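Section 4: Getting the drive and power cables out of the way

OK, side panel off? Good. I wrote this part of the Bilyk refurb guide in October 2020 after I'd gotten tired of answering the same cable questions by email, so if you've done a few towers already you can probably skim it.

You'll need a flat surface, decent light, a Phillips screwdriver and a little tray for the screws. I use a Kondosar parts tray, but a muffin tin is just as good.

Before you start

1. Unplug the power cord from the wall and from the back of the tower.
2. Hold the front power button in for nine seconds.
3. Lay the tower on its side with the open side facing up. Don't try this with the case standing – the drives are much harder to get at, and you'll end up with a cramp in your neck.
4. Touch bare metal on the case frame before you touch anything green.

CAUTION: Leave the power supply closed. There is nothing in there that this guide will ever ask you to fix.

Finding your way around

Follow the thick colored bundles to see where the power goes. The thin blue cable is SATA, so that one carries data. Blue plastic on the metal drive cage means a release tab, and on these Dell boards you'll want to learn that color early!

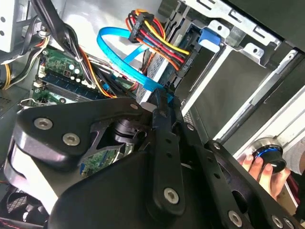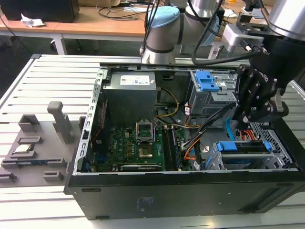 Fig. 4. The open tower: green motherboard, metal drive cage with its blue release tab or tabs, and the blue SATA cable.

Unplugging the drive

5. Take a photo of the cables with your phone. Please don't skip this one (I did, on my very first Rallau tower, and spent a whole evening guessing).
6. Pinch the SATA connector by its plastic body and pull straight back. If it has a little metal latch, press that in first. Never tug on the cable.
7. Do the same with the power connector. These can be stubborn. Rock it very gently along its long side and it should let go.
8. Fold both cables back over the edge of the case, clear of the memory slots.
9. Work the blue tab and slide the drive out. Keep it level and set it down on something soft.

NOTE: If the drive won't budge, look for a screw somebody added later. I've found them on plenty of secondhand machines.

CAUTION: If the processor is out and the socket is open, keep fingers, sleeves and loose cables well away from it. The pins are tiny and they bend if you so much as brush them. Put the plastic cover on if you still have it.

Putting it back

Go through steps 6 to 9 in reverse. The SATA plug is L-shaped inside and only fits one way, so if you're pushing hard, flip it over. I tuck the spare cable beside the cage and hold it with two Bena ties, snug but still loose enough to wiggle.

Memory is next, in Section 5. Leave the side panel off for now.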